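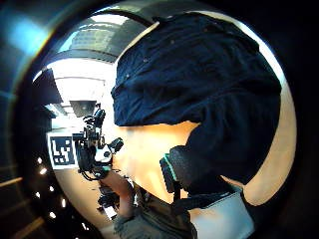 Pourquoi le suivi décroche-t-il alors que le marqueur est encore visible dans l'image ?

Le détecteur cherche des quadrilatères à côtés droits, et près du bord d'un fisheye les côtés sont courbes. Il rejette le candidat avant même de lire le code.

J'ai mis la matinée à me convaincre que c'était bien ça et pas l'exposition. Leonie penchait pour l'exposition, à cause des fenêtres. J'ai donc repris la séquence Breltham et fait tourner le détecteur en mode bavard, en enregistrant la raison de chaque rejet. Sur 154 rejets, 26 seulement viennent du contraste. Le reste tombe au test de forme.

J'ai ensuite redressé l'image localement, par tuiles, au lieu de corriger tout le cercle d'un coup. La correction globale étire tellement la périphérie que les petits carrés du code deviennent illisibles. Par tuiles, chaque zone est reprojetée sur son propre plan et le marqueur retrouve des bords à peu près droits. C'est plus lent. Le nœud de perception ne tient plus la cadence si je traite toutes les tuiles à chaque image, alors je ne traite que celles où le filtre prédit un marqueur, plus une tuile prise à tour de rôle pour rattraper les pertes.
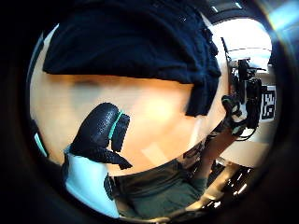

Marqueur comprimé contre le bord droit du cercle, tissu bleu marine en haut.

Beat est passé vers 11 h. Il voulait savoir si on pouvait relâcher le seuil du test de forme et s'épargner le reste. J'avais essayé hier soir : avec un seuil lâche, on récupère des marqueurs mais aussi des faux dans les plis de tissu et dans les câbles, et le filtre part à la dérive sur un seul faux bien placé. Il a regardé les courbes et n'a pas insisté. Il préfère qu'on garde l'ancien chemin derrière une option de configuration, ce que j'ai fait.

Après le repas, vue fixe. Là l'optique ne pose pas de problème. Le souci est dans la fusion : quand les deux mains se rapprochent, l'association attribue parfois la pose du cube gauche au cube droit pendant une image ou deux. Les identifiants sont pourtant différents. J'ai fini par trouver, la table de correspondance était indexée par ordre d'apparition et pas par identifiant. Une ligne à changer, écrite par moi en juillet. J'ai ajouté un test qui croise les trajectoires des deux cubes. 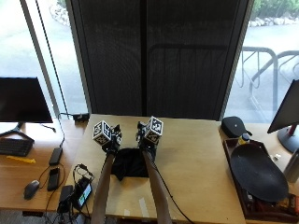

Horloges

Le décalage entre la caméra fixe et la caméra portée est revenu. Veronika l'avait mesuré la semaine dernière à 3 images, je trouve 2 aujourd'hui, donc il n'est pas constant et une compensation figée ne suffira pas. J'estime maintenant le décalage au démarrage, en corrélant la vitesse angulaire des cubes avec celle de la centrale inertielle. Il faut que la personne bouge franchement les mains au début. Sans mouvement, la corrélation est plate et l'estimateur renvoie n'importe quoi avec beaucoup d'assurance. J'ai mis un refus explicite dans ce cas — le message d'erreur est à revoir, Pantelis ne l'a pas compris.

Le planificateur de Skorkov, lui, attend des poses datées dans une seule horloge. Pour l'instant je convertis à la sortie du nœud. Johanna voudrait que ce soit fait à l'enregistrement. Elle a sans doute raison, mais cela touche au format des journaux et tous les scripts de relecture sont à reprendre. On en parle demain matin.

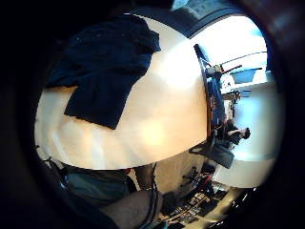
Plateau blanc vu au fisheye, tissu bleu marine en haut à gauche.

Reste un point sur les surfaces claires et brillantes. Les reflets produisent des contours que le segmenteur prend pour des bords de tissu, et le point de saisie proposé se retrouve alors sur la table nue. J'ai essayé un masque sur les pixels saturés. Il supprime les faux bords mais mange aussi le vrai contour quand un reflet le touche. Rien de concluant à 18 h, branche laissée ouverte.

À faire : relancer la régression complète cette nuit avec les tuiles activées, écrire à Veronika pour ses mesures brutes, fixer la version du pilote caméra.

Contact | © Carnet d'atelier Tendel | Retour en haut de page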